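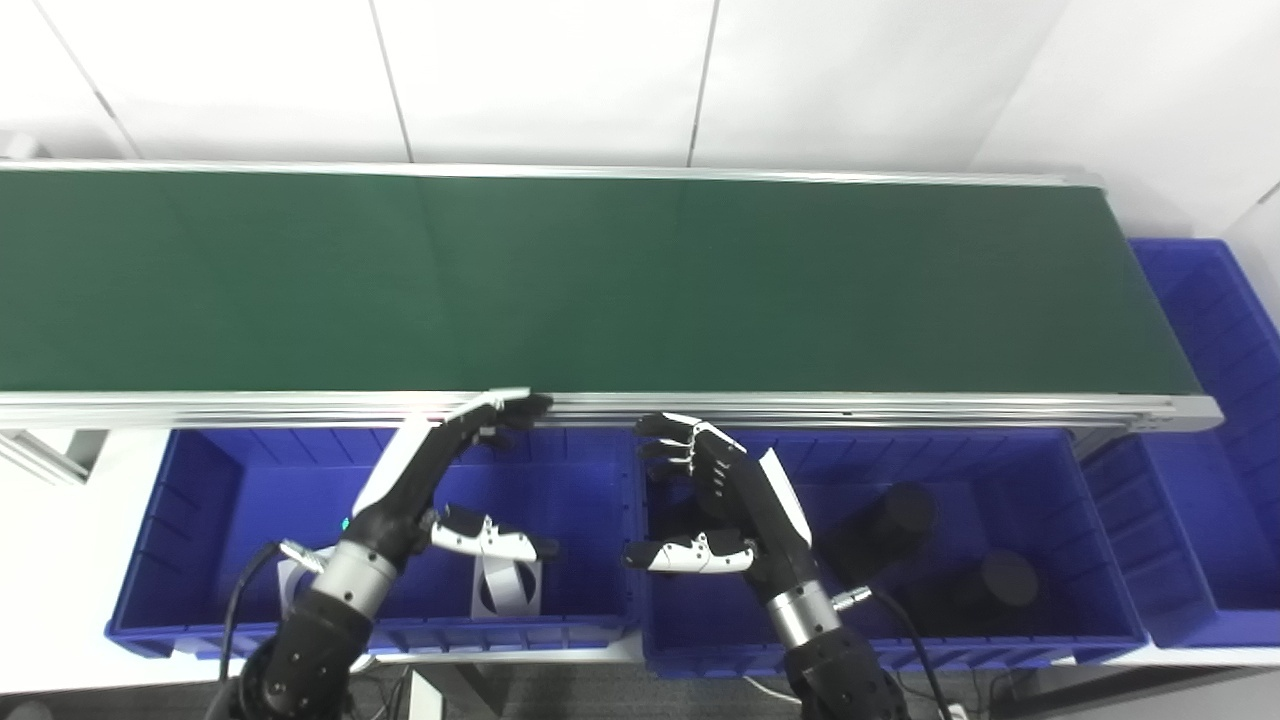 Page last changed: 13 January 2023

How does a conveyor belt work?

Hi, I'm Amos Montoya, and I like belts. I don't mean the kind that hold your pants up (though I own one of those too). I mean the long, flat kind that carries your cereal to the cashier at the grocery store!

The belt at the top of this page is dark green, with shiny metal rails along its sides and blue bins in front of it. When I was little I thought a belt like that was one long strip, and I worried a lot about where it went when it got to the end. Did it pile up on the floor? Did somebody have to roll it back up at night?

Nope. A conveyor belt is a loop, like a giant rubber band. The top part is the part you see. At the end, the belt bends around a roller, goes underneath, and travels all the way back to the start. Then up it comes again. So if you drew a smiley face on it (please don't), the face would ride past you, disappear, and come around again a bit later.

What makes it move? Usually a motor turns one of the rollers. The roller grips the belt and pulls it along. That grip is called friction, and it's the same thing that keeps your sneakers from sliding on the sidewalk. If the belt is too loose, the roller just spins and the belt sits there doing nothing – I've seen it happen, and it's pretty funny unless you're the one who has to fix it.

And the bins? A belt is good at moving things but terrible at sorting them. Bins give each kind of thing a place to go. Small stuff in one, tall stuff in another, that sort of deal. Look for the ridges on the inside walls of the blue ones. Ridges can help make thin plastic stiffer, a bit like the folds in a paper fan.

Try it at home! You need two empty cardboard tubes, two pencils and a strip of paper. Put a pencil through each tube, wrap the paper around both tubes, and tape the ends together so it makes a loop. Ask a friend to hold the pencils apart so the paper is snug, then turn one tube with your fingers. Put a raisin on top and see how far it rides. Mine fell off on the first turn, so I ate it and got another.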